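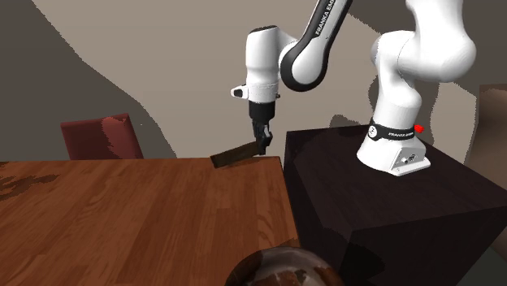 White robot arm over a wooden table.

Home | Family Services | Diary | Contact
Reading time: 2 minutes

Center Diary, November

The Hiltham Family Center held its evening meeting on shared bedrooms at 6:30 p.m. Araceli Solís presided. Families from Wallthorpe attended for the first time, and the center was pleased to receive them.

Ms. Solís presented the results of the autumn survey. Nearly 900 households replied. The most frequent request was for guidance on bedtimes where one child is much older than the other.

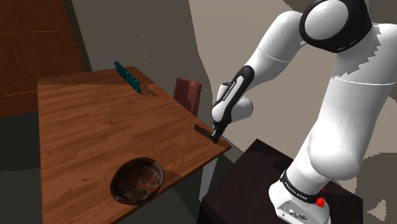

Kittipong Thongsuk advised parents to settle the younger child first and to allow the older child a fixed half hour in another room — reading was preferred to screens. Reet Rozīte asked that the advice be printed for families who could not attend. This was agreed. 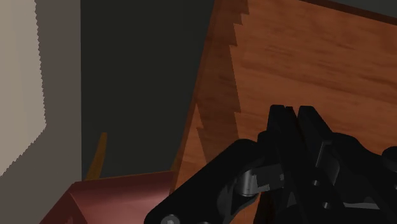

Discussion then moved to beds and floor space. Dace Lill reported that her daughters had slept better once their beds were placed side by side, with a shelf at each head. She compared the plan to the two narrow black fingers of a robot gripper, close together and one slightly broader, as the older girl has the wider bed. Eglė Raudsepp preferred opposite walls.

The Kokdale reading group will use the room next month.

This site uses cookies. Accept | Settings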